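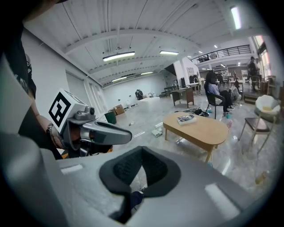 Wubit Mekonnen asked for a water heater controller that would keep working when the internet connection did not, and said that the older model in her building had to be reset by hand after every outage. Her request was one of 108 received by Stedia during the field trial of the Droltar controller, and it led to the main change in the production version.

THIBODEAU, 5/11/24 - Stedia today released the Droltar, a wall-mounted controller for electric storage water heaters in apartment buildings and small hotels. The unit sets heating times from past hot water use and from the electricity rate schedule entered by the building operator. All schedules are stored on the device. A network connection is needed only for remote changes and for software updates.

The field trial covered 64 water heaters in two apartment buildings run by the property firm Fikeden. Each heater was fitted with a tank temperature sensor, a flow meter on the cold water inlet and a power meter. Readings were logged once a minute. During the first part of the trial the heaters ran on their factory thermostats, and during the second part they were switched by the Droltar.

Average electricity use per heater fell from 318 kWh to 271 kWh per month. Inlet water temperature was recorded in both parts, and the figures are corrected for the difference. Savings were lowest in apartments with five or more residents, where the tank was seldom idle long enough for a delayed heating cycle to have an effect.

"The tank itself loses the same amount of heat per degree as before," said Dorin Hodoroagă, head of product engineering at Stedia. "We hold it at a lower temperature between draws and bring it up before the next one. Most of the work was in predicting the next draw, and in what the controller should do when the prediction is wrong."

When a draw falls outside the predicted period, the controller starts the heating element at once and drops the stored schedule for the following 2 hours. Once a week it also runs a high-temperature cycle to limit the growth of bacteria in the tank. The operator can move this cycle to another time but cannot turn it off.

After a power failure the unit restarts with its last saved schedule. The internal clock runs on a backup cell that can be replaced without taking the controller off the wall. In the trial version the clock was set over the network only - a fault in the building router left several units on default settings until it was repaired.

The Droltar works with single-element and dual-element tanks. It must be installed by a licensed electrician. Gas heaters and tankless heaters are not supported. A version for heat pump water heaters is in testing, and no release date has been set.

Orders open in October through Stedia distributors. Trial units already in place can be updated to the production software, but need a new clock board, supplied free of charge to trial sites.

Press contact: Smaranda Bucur, Stedia Communications, Thibodeau | © Stedia. All rights reserved. | Back to top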